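Marble counters are lovely to live with (I wouldn't swap mine for anything!), but they do sulk if you let lemon juice or vinegar sit, so wipe up spills as you go and skip the sour sprays altogether. A drop of mild dish soap in warm water, a soft cloth, then a dry towel for the shine – my friend Razia taught me that one, and it takes maybe 5 minutes after supper.

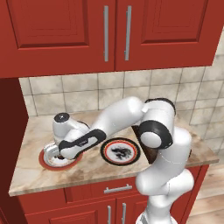
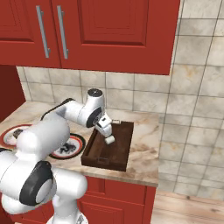

How often should marble be sealed?
Once a year suits most kitchens. I do mine every October.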